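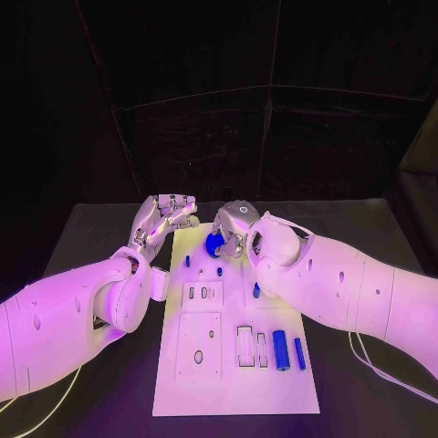 I've been itching to write about the lighting trials since September, and Yae Ogura has finally said I can. The question was a simple one: if you teach a two-handed robot a peg board task under plain white lamps, how badly does it cope when the colour changes? Quite badly, as we found! So Yae had us collect 506 fresh demonstrations under odd lights, and the purple and pink setting is the one everybody grumbles about, as it turns the white base plate lavender while the blue pegs and cylinders still stand out nicely. My own hunch is that the policy had been leaning on the colour of the plate to work out where things were.

We trained Tiliro again on the old and new data together, then ran it on 47 board layouts it hadn't met before. It managed the blue parts far better than the old version did - I was watching with my tea going cold. Slots are still a sore point, mostly the narrow ones, and Yae thinks the wrist angle is to blame. I think we need more data (I always think that). The write-up is on the Illik shared drive if you fancy a read, and do send me your grumbles.

Newsletter > Lab notes > Tiliro

Contact the Horer newsletter desk | © Horer | Back to top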